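Cable First, Then Fruit

My arm stalled halfway to the sink last night, humming to itself and smelling like a hot toaster. The cause was six inches of slack cable snagged on a stove knob.
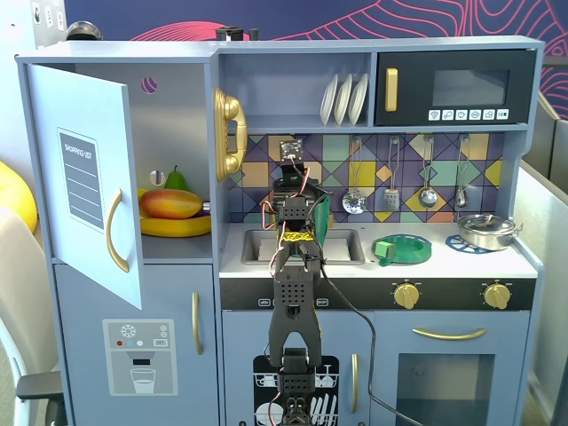
So leave a loop at the base, tape it down, and keep it clear of every handle and knob. If the arm hums and won't move, cut the power first – then look. Wait 60 seconds before touching a motor. I waited 6, and my thumb has opinions.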